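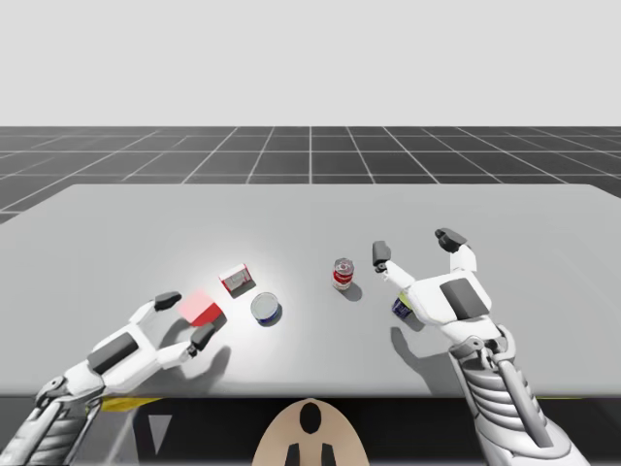

**zlata_h** wrote:

Has anyone tried the Altumus "clear desk" method? My sister swears by it. You keep five things or fewer on your desk and supposedly get an extra hour a day. The course is 69 dollars. I'm not buying it, in either sense, but I'd like to hear from someone who has.

**mingte801** wrote:

I did it in August. Lasted 21 days. The desk looked great. The drawers were a crime scene. I spent the hour I saved looking for my stapler.

**Wiebke B.** wrote:

> Lasted 21 days

Then you quit before the drawer module. I finished the whole thing and I do get more done. Not sure why people have to sneer at it.

**mingte801** wrote:

More done compared to what? Did you keep track before you started?

**Wiebke B.** wrote:

No, I didn't run a lab study on my own desk. I know when I'm behind on invoices and when I'm not.

**dace_l** wrote:

The sales page says "400 offices can't be wrong." Sure they can. My old office bought standing desks for everyone and we all sat down again by lunch.

I'm with Wiebke on one point though. Having a lot of junk in front of me does make me tired. I just don't see what the course adds to a trash can.
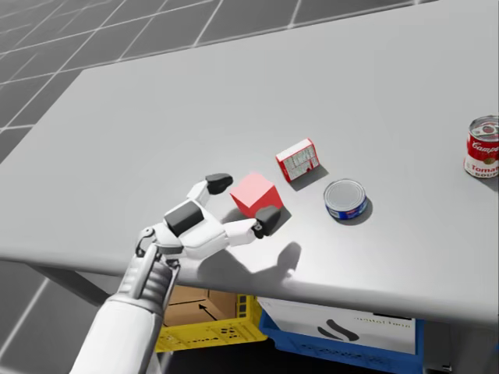 *Red cube, gray table.*

**sumyee** wrote:

Same here, dace. My pens went in a mug and the mail goes in a shoebox I empty when the lid won't close. Cost me zero.

**Wiebke B.** wrote:

A shoebox is exactly what lesson two tells you not to do.

**sumyee** wrote:

Does lesson two say why?

**Wiebke B.** wrote:

It says boxes hide decisions. I'll look up the rest tonight.

**zlata_h** wrote:

Okay, keeping my 69 dollars for now. Wiebke, please do post what it says about drawers, mine won't open.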